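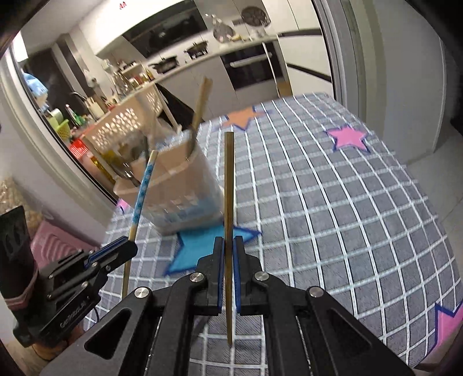
# Disposable Cutlery and Food Waste Sorting in the Tostness Student Dining Hall

## 1. Background

The dining hall at the Tostness campus serves lunch on weekdays and sends its food waste to the composting plant at Rikomham. During the past year the plant returned several loads because they contained plastic film, sauce packets and coated cups. Each returned load was taken to landfill at the expense of the college.

The present report was prepared for the second-year course in Environmental Management. It examines how diners sort their trays at the return station, which items are most often placed in the wrong bin, and whether clearer signs lead to better sorting. The cost of hauling and the contract with the plant were outside the scope of the project.

## 2. Method

The return station has three bins: food and compost, recycling, and landfill. Observations were made over 16 lunch periods, half of them before the signs were changed and half after. In each period the group recorded the sorting of 100 trays, beginning at noon and continuing until the number was reached. Diners were not told what was being recorded, although a notice at the entrance stated that a student project was under way.

An item was recorded as misplaced if it did not appear on the list of accepted materials for that bin. Where two items were stuck together, such as a napkin inside a cup, both were recorded separately.

The original signs used text only. The replacement signs, designed by the group and printed at the Mok copy center, showed the items most commonly sold in the hall, grouped by bin and printed at eye level.
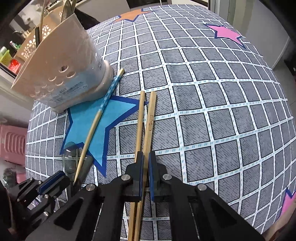 Wood and bamboo utensils required a separate decision. The plant accepts untreated wood, but its list does not mention lacquered or painted pieces. The group treated plain utensils as compost and all coated ones as landfill. Paper sleeves were recorded as compost unless they had a plastic window.

## 3. Results

Before the change, the most frequent error was the placing of coated paper cups in the compost bin. Sauce packets came second. Plain wooden utensils were often thrown into landfill, an error that does no harm to the compost but adds to the volume sent away.

After the change, 19 percent fewer items were misplaced overall. The improvement was greatest for cups and smallest for sauce packets, which are small and tend to remain under napkins. Sorting was noticeably poorer on Wednesday, when the hall offers a noodle menu and the line at the return station reaches the drink counter.

## 4. Discussion

The results suggest that signs help most with large items that diners handle one at a time. They have little effect on small items left on a crowded tray – a problem better addressed at the point of sale. Ulten, the hall's catering supplier, offers refillable sauce pumps, and these could be tried at one counter before a wider change is considered.

The study has limits. All observations took place at lunch, and the two halves fell in different parts of the semester. Some diners may also have sorted more carefully after reading the notice at the entrance.

## 5. Recommendations

- Keep the new signs and update them whenever the menu changes.
- Replace single sauce packets with pumps at one counter for a trial period.
- Ask the Rikomham plant for a written rule on coated wood.
- Open a second return station during the noodle menu.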